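Packing bench, Hallholm: gallery

22 Nov 2024

The packing room at Hallholm handles small refill orders for Van Damme. Since September the work has been done at a single bench with a green top, and the old trestle tables have gone to the store. The notes that go with this gallery cover the bench, the stock and the waste. Text by Jolien Leemans, layout by Stijn Verstraete.

Surface. The green was chosen for contrast with clear film and white labels, which were hard to find on the previous grey top. It is wiped down at the start of each shift. Marks that do not lift with a damp cloth are reported to Wouter Verbeke.

Stock. Orders arrive in cartons of 18. Cartons are opened at the bench and the contents checked for loose caps and lifted labels. Between September and the date of this page the bench passed 2,411 bottles. Of these, 14 were set aside, mostly for labels applied at an angle.

Position. Bottles may be stood up or laid flat for checking. Laid flat, the neck and cap are easier to inspect, and a poor seal can be felt with the thumb. Bottles are returned to the carton upright.

Waste. Foil and wrapping go in the sack at the end of the room. Card is flattened and tied. Clear containers are kept if they have a lid that fits.

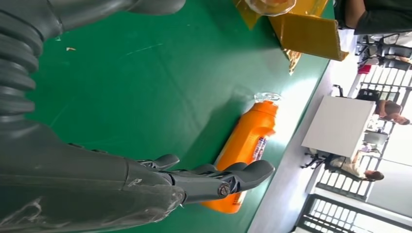 Orange bottle with clear cap, on its side on the green top. Yellow cardboard box with one flap out, gold strip hanging from the bottom.

Bench heights and cleaning intervals are listed on the room sheet, kept by Sanne Mulder. Corrections to the figures should be sent to her.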